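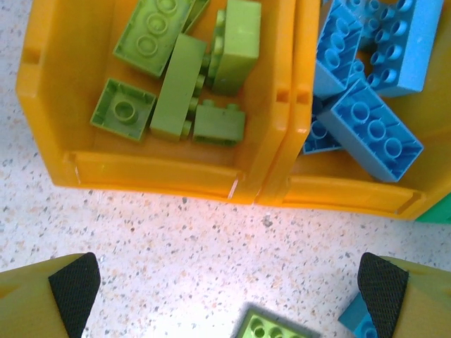
*Last updated: 23 February 2023*

# Setora 26 is out, and the sorting demo finally runs on the new planner

We pushed Setora 26 this morning! It's the release I've been teasing since January, and the big change is in the grasp planner, so if you only ever use the logging tools you can skip ahead to the last bit.

The old planner (Garnadside, may it rest) picked a grasp once, from the first view, and then stuck with it all the way down. That was fine for boxes. It was pretty awful for toy bricks, which land on their sides or upside down with the hollow part up, and look like a completely different object depending on where the wrist camera happens to be. The new one, Piltitz, keeps scoring grasps during the approach and can switch to a better one until the fingers are 30 millimeters from the brick. After that it commits. We tried letting it change its mind even later and the arm just dithered over the floor like me in front of an open fridge.

The color sorting demo ships with the release - green bricks go in one yellow bin, blue bricks in the other, and the two bins sit right up against each other. I love that setup because the shared wall is mean. A drop that's a little off to one side ends up in the wrong color, so place targets are now pulled in from the rims by a margin you can set yourself (it's `place_margin` in the config, and please don't set it to zero, I've done that for you).

Xuân Đàm rewrote the perception side, and I think it's my favorite part of the whole thing. Segmentation now masks out the gripper's own fingers before it looks for bricks, so a brick that's half hidden behind a grip pad gets tracked as one partly covered brick. Before, it would sometimes show up as two tiny ones, and the planner would very happily go after the one that didn't exist. There's also a new glare setting for shiny floors. It's off by default, and it costs you a bit of frame rate, so try without it first.

A few smaller things:

- Replays open in the browser viewer now, with the grasp scores drawn on top
- We closed 63 issues, 10 of them from the folks at Öztürkmen, who test on much busier floors than ours (thank you!!)
- The old `pick_once` call still works but prints a warning

Heads up if you're upgrading: calibration files from Setora 25 won't load, so you'll need to run the wrist camera calibration again. Save your old file somewhere before you start. Deeply stacked bricks are still hit or miss with Piltitz - Xuân has a branch going for that, and I'll post here when it's ready to try.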